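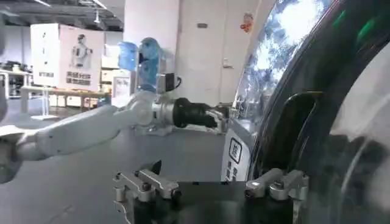
Photo: Naheed Mengal

Laundry Corner, Up Close

I have been promising a gallery of washers and dryers for ages, and since so many of you wrote in after the February post about folding tables (636 comments, my goodness, and I did read every one of them), I finally sat down with a big pot of tea and picked out my favorites. There are only two on this page, because I kept wanting to talk about each one, and once I get going on the subject of front loaders it is hard to get me to stop!

The picture at the top is all about the door. I love a big round washer door, the kind with clear glass that picks up every light on the ceiling, and this one has a dark recessed handle set right into the rim. My grandmother's machine had a little chrome latch that pinched your thumb if you were in a hurry (and with seven of us in the house she was always in a hurry), so a handle you can slip your fingers into still feels like a luxury to me. The white label beside it is in Chinese, with one character, 按, in a small box of its own near the top. Zeeshan Tarar tells me it means "press," which is a nice plain thing to say to a person standing there with an armful of towels. I also like the gray floor stretching off toward the long wooden table. A table in the same room as the machines is worth more than any fancy cycle, if you ask me, and I will go on saying so until my husband builds me one.

Cletus Wojcik wrote to ask how I keep door glass clear at home. Warm water, a drop of dish soap, a soft cloth, and then another pass with a dry one. Do the rim while you are down there, and go gently over any labels, or the corners will start to lift and you will be picking at them forever.

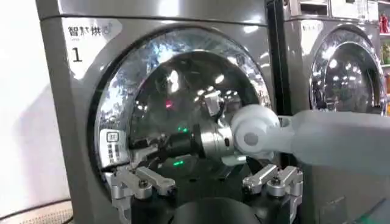
The Gray Dryer

Now for the dryer, a big gray front loader with a brushed look and a chrome-rimmed door. The label on its upper left begins 智慧烘, which I am told is something like "smart drying," and there is a large black 1 underneath. Another gray dryer stands off to the right with the same sort of round door. I do have a soft spot for dryers that come in company! Heather Mudgway and I shared a basement laundry when we were first out of school, and we each had our favorite machine and would wait for it even when the other one was free.

If your own dryer has a brushed finish, wipe along the grain and go easy on the spray. Next time I want to get to shelves, and where to put the detergent so that you can reach it without a stool.

1,351 shares
382 comments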